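Task board for arm and gripper trials – equipment page
Tomden Equipment Notes, updated 7/26/18

A practice board with knobs, buttons, sliders and patch cables on it is sold as a quick way to find out what a robot arm can do before you commit real money. We have some doubts about that. If you are pricing one, read the planning notes before you look at the order table.

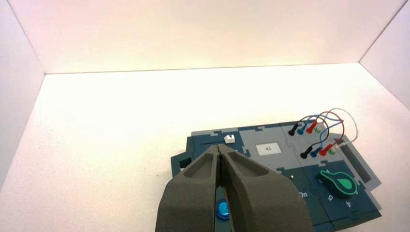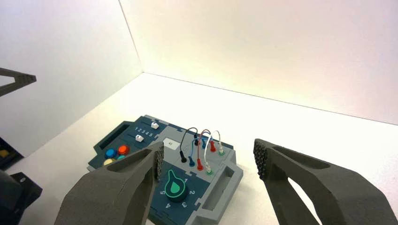
Board with dial and jumper cables, seen from the gripper.

What you get

One board with jigsaw-style joints between its sections, a rotary knob with numbered positions, round push buttons, a slider area and a set of jumper cables running between two rows of plugs. The arm, the fingers, the camera and the enclosure are separate lines on any quote. Check this twice. Bundles get advertised with everything in the photo and priced without it.

What the board will tell you

Whether your fingers are too fat, for a start. Most grippers on a first order come with the general-purpose pair, and general-purpose means built for boxes. On a board like this the cables sit close together and the slider knobs are small. If the fingers can't get in between two plugs, no amount of software is going to fix it, and you want to know that in the first week.

It will also show what a wrist camera loses when the fingers are in front of it. Vendors like to quote camera resolution. Ask them how much of the part is still in view when the fingers are down at it. In our experience that question gets a long pause.

What it won't tell you

How the arm will do on your line. A clean white box with even light is about the kindest place you can put a camera. Your floor has windows, oily parts and a forklift going by. A vendor who shows a high success rate on a board has shown a high success rate on that board, in that light. Ask for the number of tries, how many were thrown out, and who reset the board between them.

It won't tell you much about force either, unless you pay for sensing at the wrist. The Velcombe quote lists that as an option. The Prallska quote says "force-ready," a phrase we asked them to explain. The answer was that there is a place to bolt a sensor on.

Budget lines people leave out

Spare fingers and pads. Pads wear, and foam or rubber wears faster on edges like these. Order 3 sets with the arm.
Spare jumper cables. A gripper that pulls at a bad angle will damage the plug before it damages itself.
Walls and lights. The enclosure looks like nothing and still has to be built, painted and lit. We budget $2,000 for it.
Setup labor. Plan on 16 hours for the first install. The Zürcher brochure says one afternoon – we would like to meet whoever did that.
Resets. A person has to put the cables back. If you plan a long run of trials, this is your biggest cost and it appears on no quote we have seen.

Order table

Task board, single: in stock
Jumper cable set, spare: in stock
Finger pads, pair: in stock, sizes vary by gripper, send the model number
Enclosure panels, white, matte: made to order, ships in July or later
Wrist force sensor: quote only
Trial budget we suggest before any arm purchase: about $2,000, not counting the enclosure

Rent or buy

Rent the arm and buy the board. A board stays useful for comparing one gripper with the next, and it stores on a shelf. An arm you picked from a demo may not. If a vendor won't rent, ask for a trial at their site with your own parts and your own person watching. Bring a part that gives you trouble by hand.

Returns

Boards can come back unused and in the original carton. Cables and pads can't. Enclosure panels are cut to your drawing, so measure the bench first – including the reach of the arm behind it, a number that gets forgotten on most of the drawings we are sent.

Send quote requests with the gripper model, the bench size and the voltage at the outlet.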